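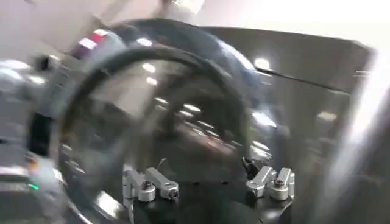
Wrist camera, clear round part with dark rim at the gripper.

29th February. Carried on with the hand-guided demos for the Famitz job. Take 31 is the one above. The wrist view blurs badly when I swing the arm at my normal pace, so from take 32 on I slowed the transfer and left the approach as it was. Ceiling lights show straight through the clear middle of the part and I don't like that for training. Try the blinds and one bank of lights off.

Logger set to 200 Hz, file limit 4000 samples. Take 28 hit the limit before release, so bin it. Finger screws checked, all tight.

To do: copy takes to the Wallwood drive, ask Hellström about softer pads, redo the tool offset before March.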